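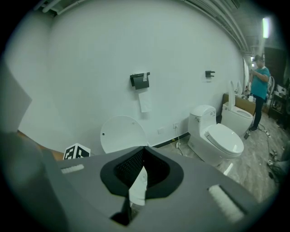 Collecting Demonstrations with a Hand-Held Gripper: Effect of Start Position on a Learned Lid-Closing Policy

Ghislain Ross
Project report, submitted 30 Aug 2018

1. Method

Demonstrations were recorded with the Perron hand-held gripper, which carries its own camera. The operator walks up to the toilet, closes the lid and steps back. Four start positions were marked on the floor and used in rotation. A total of 1,935 demonstrations were recorded between February and the end of the project. Of these, 233 were discarded because pose tracking was lost before the lid was reached – in most cases during the turn toward the fixture.

The remaining recordings were resampled and used to train two policies with the same network. Policy A saw all four start positions. Policy B saw only the position directly in front of the bowl, with the training set limited to 600 recordings. Policy A was also trained on a random subset of 600 so that the comparison would not depend on data volume.

2. Result

With equal data, Policy A closed the lid more often from the side positions. From the front position the two were close, and Policy B moved on a slightly straighter path. Most failures of Policy B were early: the arm drove toward the tank and stopped short of the lid edge.

Soft-close hinges were not tested.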